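The Case for a Patterned Folding Surface

Mar 17, 2019

The usual advice on setting up a place to fold laundry is to cover the table in something plain and pale. Felt, canvas, a white sheet pulled tight. The stated grounds are that a pale surface shows dirt and that a plain one is restful to look at. I accept the first point and think the second has been allowed to settle a question it has very little to do with. A folding surface is a work surface. It should be judged by how easily a person can see and place the edge of a cloth on it, and on that test a closely patterned cover does better than a plain one for most of what a household folds.

Consider what folding consists of. An edge is found, lifted, carried across and laid down parallel to another edge. The finding and the laying down are done by eye. When they are done badly the stack leans, and when the stack leans the shelf holds less. I have measured this on my own shelves, and the loss is worth caring about if the cupboard is shallow.

A pale cloth on a pale cover has almost no visible edge except the shadow line, and under a single overhead lamp the shadow line exists on one side only. A dark cloth on a pale cover is easy to see. That is the case the plain-surface people always have in mind, probably because it is the one that looks good in a catalog. But much of the wash is pale: pillowcases, dish towels, undershirts. One can buy a dark cover for those and swap it halfway through the basket. I did this for a season and do not recommend it. The swap takes longer than the fold, and the cover that is off the table has to be put somewhere.

A patterned cover with both light and dark parts in it solves the problem differently. The edge of a cloth is visible wherever it interrupts the pattern. The color of the cloth matters much less, for the eye picks up the place where a repeat stops short. This works for white on the cover, for black on the cover, and for the gray middle range, which plain covers of any color handle poorly.

There are conditions. The repeat has to be small in relation to the cloth. A large floral, with open ground between the flowers, leaves stretches of edge lying over nothing in particular, and those stretches are as hard to see as they would be on a plain cover. Stripes work along one axis only. Checks work along both, but printed checks are often off grain, and a person who squares a fold to an off-grain check will produce a crooked fold with great confidence. Woven checks avoid this. So do staggered motifs, which give the eye something to interrupt in every direction without offering a false ruler.

The cover also has to stay where it is put. Mine is a furnishing cotton from the remnant shelf at Dambrauskienė, backed with a thin brushed blanket and tied under the corners of the table. The table is a Pendwood drop-leaf, 78 cm high, a little low for me and right for everyone else in the house. I tried a cover of the same kind without the blanket and it crept. A creeping cover is worse than a plain one, as the whole reference moves with the hand.

Light needs less attention than it usually gets. I work at 300 lux measured at the table, from a Stalinero lamp at 3000 K, placed to the left and fairly low. A low lamp lengthens the shadow at the edge of a thick cloth and brings up creases. Before September I had used the ceiling light alone, and I would say the move to the side lamp and the change of cover contributed equally. I did not test them separately, so that is an impression.

The objection I take seriously is fatigue. A busy surface is tiring to look at for a long time, and some people find it unpleasant straight away. For a linen room where someone stands all day, I would not press the argument. A household folding session is short. The other objection, that patterned covers hide stains and lint, is correct, and the remedy is to wash the cover with every second load of sheets whether it looks dirty or not. The Fedik household guide, which I otherwise follow, says to keep 2 covers in rotation. I agree with that, and they should carry the same pattern.

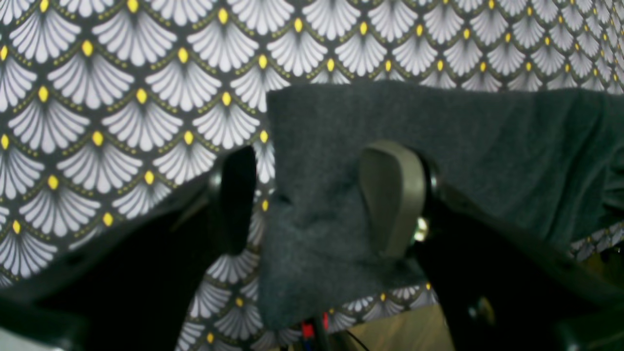
Heavy, soft cloths are where I would expect the most disagreement, as anything with a nap holds a fold poorly and rounds off at the edges, so that the line one is trying to place is never sharp to begin with. Contrast is then doing most of the work. A charcoal cloth with a felt-like surface, laid over a near-black print, ought to be the worst pairing available. On plain black it would be. Against staggered fans with white ribs the straight top edge still reads clearly, and where the middle has been pinched up into a pleat the fans showing past the lower edge mark where the cloth stops. The creases inside the cloth are another matter and no cover will help with those. They are a question for the lamp, and for dark napped cloth I would move it lower still – almost level with the table – before spending anything on a different fabric.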